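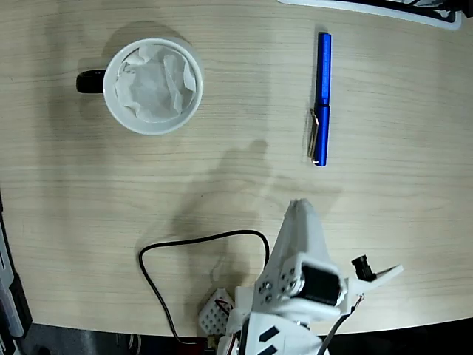
**ENERGY & LAND | Storage**

## Tribunal splits decision on Dunstan battery cable route

A land tribunal sitting in Kurnarmont has ruled that the battery storage operator Storkido may keep its underground export cable beneath the Dunstan estate, but must pay separately for a fibre-optic duct laid in the same trench. The written decision was issued in March.

The dispute concerned a 2,120-metre strip running from the storage compound to a substation owned by the network company Teden. Storkido holds the strip under a deed of easement granted by the estate's trustees before construction. The deed allows it to "lay, use, inspect, repair and replace one electric line together with such apparatus as is ancillary to it". The trustees argued that the fibre duct was a second line and fell outside the grant. Storkido maintained that the fibre carried protection and control signals for the cable and was ancillary in the ordinary sense of the word.

Eyerusalem Beyene, chairing the tribunal, found for Storkido on part of the argument. The duct contains two bundles of fibre. One connects the protection relays at each end of the cable, without which Teden would not permit the compound to be energised. The tribunal held that this bundle was ancillary to the electric line. The other is connected to nothing at the compound end and was described in Storkido's own construction drawings as "spare, third party". That bundle, the decision says, "serves no purpose of the electric line and was not intended to".

Storkido was not ordered to remove the spare fibre. The tribunal accepted engineering evidence from Octavian Ardeleanu, called by the company, that the two bundles share a common sheath for most of the route and that pulling one would put the other at risk. It awarded the estate an annual payment in lieu, with the amount to be fixed by valuers if the parties cannot agree one.

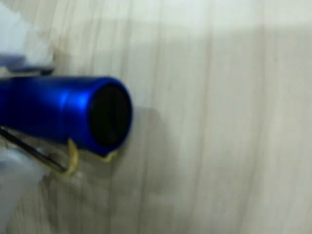 *Blue metal cylinder with a black end face.*

### Width of the strip

A second issue was the width of the strip. The deed plan showed a single red line with no dimension. The schedule gave a working width during construction but was silent on the permanent width. The trustees said the permanent right should extend no further than the trench. Storkido claimed 7 metres, measured equally either side of the cable's centre line, and relied on a restriction in the deed against planting trees or placing buildings within that distance.

The tribunal preferred Storkido's figure, with a qualification. It treated the planting restriction as evidence of what the parties thought necessary to protect the cable, and held that the right to enter for inspection and repair extended to the same limits. It did not accept that the company had any right to exclude ordinary cultivation from the strip. Ploughing to the depth stated in the schedule may continue.

The as-laid survey caused more difficulty. Kumiko Kubo, the surveyor appointed jointly by the parties, found that for 108 metres near the northern boundary the cable lies outside the line shown on the deed plan. The deviation was made to avoid a culvert. Storkido produced an exchange of emails with the estate's then agent, Ismail El-Sayed, in which the change was discussed and no objection raised. The trustees said that the agent had no authority to vary the deed.

On this point the tribunal found for the trustees on authority and for Storkido on remedy. The emails did not amend the deed. The trustees had, however, accepted the final construction payment after receiving drawings on which the deviation was marked, and could not now ask for the cable to be moved. A deed of variation is to be executed, with Storkido meeting the reasonable legal costs of both sides.

### Crop loss and reinstatement

The trustees also claimed for crop loss over two seasons. The tribunal allowed the first season in full. It reduced the second after hearing that part of the affected ground had been left unsown for reasons unconnected with the trench. A separate claim for damaged field drains was allowed in the sum of £1,000, being the cost of the single outfall repair for which an invoice was produced. Claims for other drains were dismissed for want of evidence; no pre-construction drainage survey had been carried out, although the deed provided for one at either party's request.

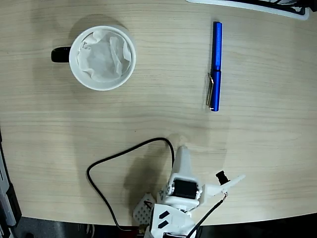 *White mug with a black handle on a wooden tabletop.*

### Position of the network company

Teden took part as an interested party and was neutral on the outcome. It told the tribunal that its connection agreement with Storkido requires the operator to hold "sufficient and continuing" land rights for the cable, and asked that any order should allow time for defects to be put right before the connection was affected. The order does so. Storkido has until the deed of variation is completed to satisfy that condition, and Teden has undertaken not to serve notice in the meantime.

Obsa Alemayehu, Storkido's head of land, said the company would "regularise the northern section without delay" and was considering its position on the spare fibre. Solicitors for the Dunstan trustees declined to comment.

Either side may seek permission to appeal on a point of law. The question of tribunal costs has been reserved and will be dealt with on written submissions.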